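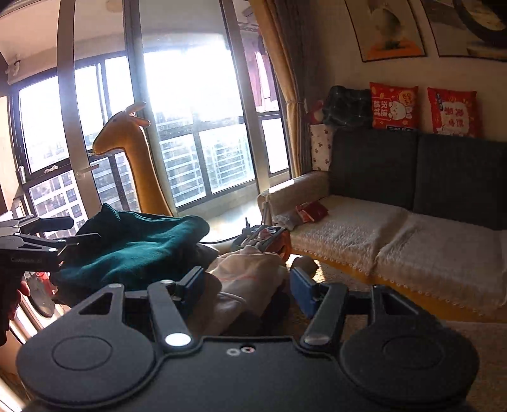

Sunshine in the living room

Home News Shows Records Mailing List Contact

Filed under: Band news, Live

So we have a tour! Well, a small one, but it has dates and a van and everything, and I've been dying to tell you. Droltov will be back on the road in April for the first time since the twins arrived (our drummer's twins, not mine, I just get to hold them), and we're starting at the Amarasinghe in Etham, the room where we played our second show ever to a handful of people and a guy fixing the ice machine.

It's a much nicer place now. They've put in a new stage and a real piano, a proper upright with all its keys, and I went over to try it and stayed way too long playing the slow part of "Betatach" until they wanted to lock up. That song hasn't been in the set for years. It's going back in, and it's going to be longer, sorry in advance to anyone with a babysitter.

The Amarasinghe holds 530 standing but we've asked them to put seats on the floor for this one, so it'll be quite a bit smaller than that. Mailing list people get first crack at tickets, starting at 10 in the morning, and whatever is left goes to the box office that afternoon. Tickets are $19, same price at the door if there are any. The balcony is first come, first served, and the left side has the better view of the piano.

Doors are at 7 and we're on at 8:30. There's no opener in Etham, we're playing two sets with a break in the middle, and the first set will be mostly quiet stuff: brushes, upright bass, the clarinet if I can get the new reeds to behave. Second set is the loud one. We worked out the running order at my kitchen table last night and it had more than 40 songs on it, so there's going to be some arguing in the van.

The other dates are still being nailed down. Two are college towns, one is a barn (a good barn, with heat!), and I'll post them as soon as the contracts come back signed.

We're also bringing the last of the first pressing of the live record. There were 102 copies in the boxes when I dug them out of the hall closet, and once they're gone we'll have to talk about a repress, and you know how long that took last time. Cards and cash both fine at the merch table. Shirts come in every size except medium, we're working on it.

If you asked for the sheet music for the ballads, I haven't forgotten. The horn parts are done and the piano parts are mostly in my handwriting, so give me a couple more weeks to type them up. See you in Etham, and come say hi at the break!

Older posts Newer posts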